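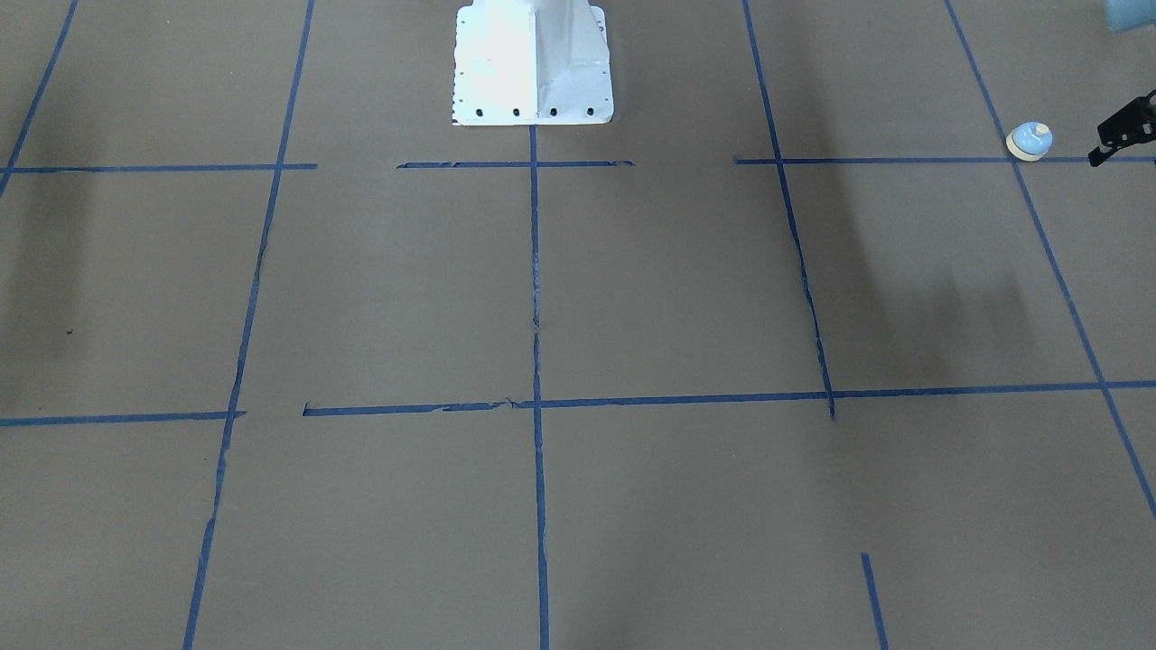

Blue tape grid on the floor, Zendia hall.

Pre-opening safety check: indoor plant and seed swap
Zendia hall, March
Checked from 7.30 am, doors at 10

Second year running and what a turnout we're expecting! Comments are under each item, and anything marked OPEN needs doing before the doors go.

1. Fire exits clear and unlocked
OK. Both push bars tried, both open fully. The Kalar Street door still sticks a bit at the bottom, so give it a proper shove.

2. Gangways wide enough for wheelchairs and buggies
OK after moving two tables. The seed potato stall had crept out again (it's always the potatoes). Lovely wide run down the middle now.

3. Tables locked and level
OK, except the one by the kitchen hatch, which has a leg catch that won't click. Swapped for a spare and labelled DO NOT USE.

4. Stacked trays and shelving
OK. Nothing above shoulder height. The Strazds stall has brought 76 tomato varieties, all in low crates, and they look fantastic.

5. Floor free of spills and trip hazards
OPEN. Compost by the loading door needs sweeping, then again at noon. Watering cans stay behind the stalls.

6. Tape marks on the floor
Press down any lifted ends before opening. Blue painter's tape again, please. The shiny parcel stuff left glue everywhere last year.

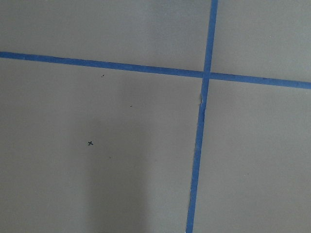
Comment added by Asireck stall: could we please have the watering point nearer our end this time? We carried full cans past the whole queue last spring and left drips all the way along. Happy to bring our own mats.

Reply: yes, great idea, and thank you for the mats! Watering point moved to the side sink. Item 5 updated on the wall copy too.

7. Electrics
OK. Six extension leads, all with this year's test sticker. The grow lamp display is on its own socket and the cable runs along the skirting under a cover.

8. Plants that can harm
OPEN. Foxglove, euphorbia and castor bean need the red label and must go at the back of the table, out of reach of small hands. Two foxglove trays still without.

9. First aid box and eyewash
OK. Plasters topped up, eyewash in date. Box is on the hatch counter, next to the cake.

10. Numbers
We gave out 700 free tickets and will let people in by the half hour. Clicker is in the cash tin.

Walk round again at 9.45, once items 5 and 8 are done, and initial the wall copy.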